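An afternoon at the Tomon open day

Jul 29, 2026

I had meant to go to the Tomon open day last year and missed it, so this time I booked early. It cost nothing and they sent a parking map, which I forgot to print. The building is behind the old Prerus warehouse and the signs only start once you have already found it.

They let us in by groups of 21. Ours began with a short talk in the canteen. The speaker said they had run 3,427 pick attempts since the spring, all of them logged, and that the failures were more useful to them than the rest. I would have liked to hear more about that, but the next group was waiting for the chairs.

Then we went through to the arms. I had expected something bigger and louder, with cages and yellow paint. The job at the station I stood at longest was moving a piece of fruit from one bowl to another. That was all of it. I watched for a good while and didn't get bored — my tea went cold in my hand.

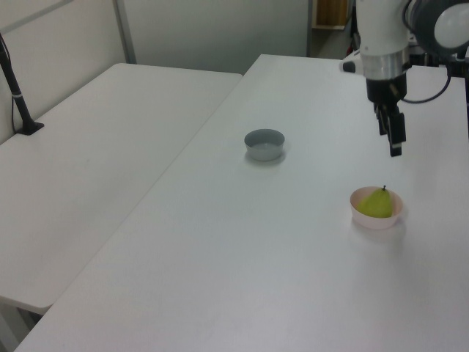

Tuulikki Lappalainen thought fruit was a poor choice for visitors, as everyone assumes it must be easy. A pear is narrow at one end and heavy at the other, she said, and no two are the same, so a grip that works on one may bruise the next. She would have started with a box and let people see the difference.

I think she has a point, although I doubt the children in our group would have stayed for a box.

I asked one of the staff how hard the fingers squeeze. He said it depends on the object and that setting the limit takes longer than people expect. He also said the software, which they call Flelix, gets changed most weeks, so what works in July might need doing again later.

The last stop was a table of leaflets and a feedback form. I filled mine in and asked for more time at the stations and fewer slides. There was a sign-up sheet for the Teixeira workshop as well, 100 places, but you need some programming for that and I have none.

I got home just after five. The parking was free, in case you are thinking of going next year, but take the second entrance. The first one is for deliveries and you have to reverse out.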